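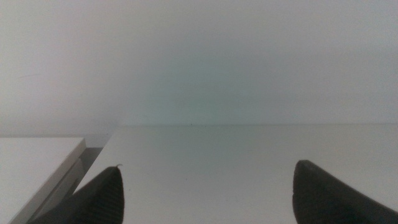

Ata da reunião da sala de apoio - 24 de fevereiro de 2022

Presentes: Suqin Hao, Xinyi Tian, Dehua Mao e eu, Yichen Ren, que fiquei outra vez com a ata. O Jinlong Zhong chegou a meio do ponto 2.

1. Parede
Voltámos à conversa de dezembro (quem lá esteve lembra-se!) sobre pintar ou não pintar. A Suqin quer um tom mais quente, a Xinyi prefere deixar o branco como está e eu, confesso, estou com a Xinyi. Há um risquinho cinzento na parede, muito ténue, e o Dehua ofereceu-se para lá passar uma esponja antes de gastarmos dinheiro em tinta. A Amaral pediu 403 euros pela pintura - achámos caro. Fica adiado.

2. Mesa branca
Combinámos que o tampo fica livre ao fim do dia, sem canecas nem papéis esquecidos. O Jinlong perguntou se podia deixar lá as amostras da Sedar durante a noite e dissemos que não, mas com carinho. Também se falou em limpar melhor junto à parede, porque as migalhas e o pó vão sempre parar ali atrás.

3. Arrumação
A Xinyi trouxe o catálogo da Vetix e gostámos muito de umas caixas baixas, brancas, a 30 euros cada (eu queria das azuis, perdi a votação). O orçamento do ano para a sala é de 700 euros, por isso compramos duas e vemos como corre. A Suqin faz a encomenda.

4. Outros assuntos
O Dehua ainda tem a chave do armário do corredor e vai devolvê-la na receção. Marcamos a próxima reunião por e-mail.

Yichen Ren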